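The Second Life of the Dinville Laundry

The Selier laundry in Dinville closed in July with 9 washers still bolted to the floor. They had been there long enough that the concrete under them was a different color from the rest of the room. The building had no other tenant lined up, and the owner, Benedito Honorato, had already turned down an offer from a parking company.

Honorato bought the place from his uncle and ran it for seven years. He says the business failed slowly. New apartments on Contreras Street came with their own washers and dryers, and the older buildings that sent him customers were emptied out for repairs. By the last winter he was opening at 6 a.m. for the same handful of hospital workers and closing in the middle of the afternoon.

"I was paying to heat a room for people who were sorry to see me lose money," he says. "They were nice about it."

Small laundries have always depended on who lives within walking distance. A person with two full bags will go a few blocks and no farther. When the renters nearby change, the laundry has to find other work, and most look for it in the same place: towels and table linen from restaurants, sheets from small hotels, uniforms from clinics.

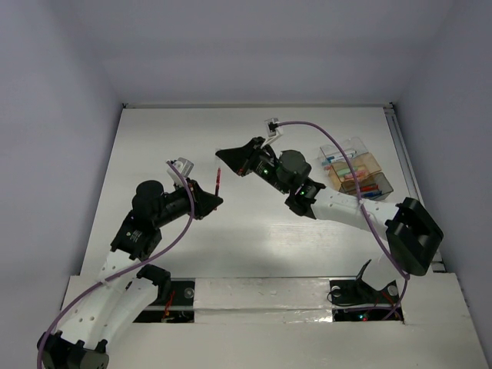
Commercial work pays by the pound and comes every day, but it needs a van, a driver and a press that can handle flat goods. Honorato priced a used press from Worex and walked away from it. The machine weighed more than his floor was rated to carry, and the landlord next door would not agree to a shared beam.

What he did instead was rent out the front. A shoe repairer took the window side, and a woman who alters wedding dresses took the old folding area. Honorato kept the back for drop-off service only. Customers leave a bag in the morning and pick it up folded after five. He handles up to 300 pounds a day with four machines and sold the other five to a campground, which sent its own truck.

The rent from the front covers the water bill, and the sewer charge on top of it in a good month. He would like to reach 600 pounds a day before he hires anyone. For now his sister does the folding, and the sign outside still says Selier in blue letters, with the old hours painted over.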